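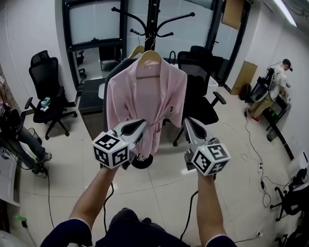
Minutes of the March get-together, Grivotska reading group (childhood worry and anxiety)

I said I'd type these up the same night, and then I didn't, so apologies if the order is a bit wobbly. We started at 7:10 pm with tea already poured, and I took notes in the back of my diary while also trying to eat a lamington.

Apologies
Two, both down with the cold that's going through the primary school.

Last month's minutes
Accepted, with one fix. I'd written "separation anxiety, age nine" when the chapter was talking about a much younger group. My mistake, my handwriting is awful.

The book
We're up to chapter 5 of the Chidiac handbook, the one on school refusal, and wow, did people have opinions! Most of us liked the bit on small steps (drive past the gate, then park, then walk to the office and home again). A few of the parents thought the authors had never tried to get a rigid seven-year-old into a car at twenty past eight. I tend to agree with the parents there, though I did think the section on what teachers can say at the classroom door was lovely and very usable. Someone asked whether the checklist at the end could be photocopied for the school. I said I'd look at the permissions page.

There was a long side discussion about stomach aches. The clinicians in the room said please do see the GP and get a proper look before putting it all down to nerves, and after that to keep the mornings as boring as possible if a child stays home. No telly, no special lunch. That got a groan.

Sirnovmont parent course
The spring round had 119 families put their names down, which is a lot more than the rooms can hold. Sirnovmont have offered us a second evening stream if we can help with the phone calls beforehand. I'm keen, and so were most people, but we agreed we'd only take it on if the calls are shared out properly (last time I did nearly all of them from my kitchen, and my family got very sick of it).
Agreed: say yes to the evening stream, with a calls roster first.

Plarnon questionnaire
We went back and forth on this for ages. Plarnon is the short one kids fill in themselves, and the worry is that the little ones just circle the middle face all the way down. The school counsellors find it a handy way to start a chat, and don't much mind about the score. We didn't settle it. I've put it on next month's list.

Money
$3,771 in the account after the hall hire came out. We'll buy 2 more copies of the handbook for the lending shelf, and whoever has the old copy with the green sticky notes, could you please bring it back?

To do
Me: permissions page, reply to Sirnovmont, draft the calls roster.
Everyone: read chapter 6, on social anxiety in the early high school years. It's a long one, so maybe don't leave it to the night before like I do.

Any other business
The urn is leaking again. Bring a thermos.

We finished at 8:55 pm, and a few of us kept nattering in the car park until well after nine.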